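Organización del Trabajo y Automatización
Tema 6. Redistribución de tareas en puestos con brazos robóticos

6.1 Planteamiento
La automatización de un puesto rara vez suprime el puesto completo. Se descompone en tareas y cada una se asigna por separado. Para el análisis se distinguen:
a) tareas transferidas al brazo (coger, trasladar, depositar);
b) tareas que conserva la persona (preparar, reponer, corregir);
c) tareas nuevas (supervisar, registrar fallos, reiniciar el ciclo).
El grupo c) no suele figurar en la descripción del puesto anterior y, por tanto, tampoco en su valoración salarial.

6.2 Caso Jidon
La planta de Carkivberg prepara lotes de material de oficina. Antes del cambio, cada turno completaba 2410 lotes; el objetivo fijado con los brazos era de 3000. En el primer mes se anotaron 306 intervenciones manuales, repartidas en 3 categorías: pieza caída, pieza mal orientada y parada sin causa registrada. La tercera es la que más discusión generó – nadie tenía asignado su seguimiento.

6.3 Carga de trabajo
Disminuye el movimiento repetitivo de muñeca. Aumentan la atención sostenida y el tiempo de pie junto al banco. Las pausas pasan a depender del ciclo de la máquina, salvo pacto en contrario. Véase la ficha Halliday para el cálculo de tiempos.

6.4 Material de trabajo
Objetos pequeños de oficina y organizador negro sobre mesa de madera, con pinzas robóticas.

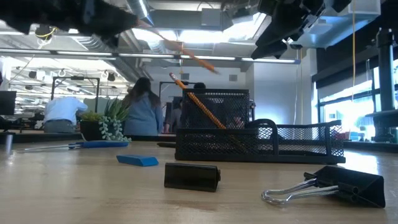
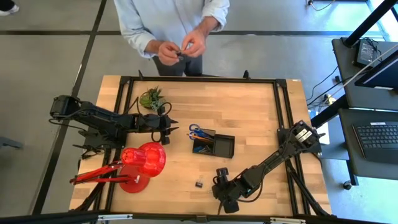 Fanton objetó en la sesión del viernes que la lista de tareas nuevas se queda corta: falta enseñar el puesto a quien llega, y ese tiempo, según su intervención, se sigue descontando de la producción del turno. Pidió que se añadiera al grupo c) antes de la práctica.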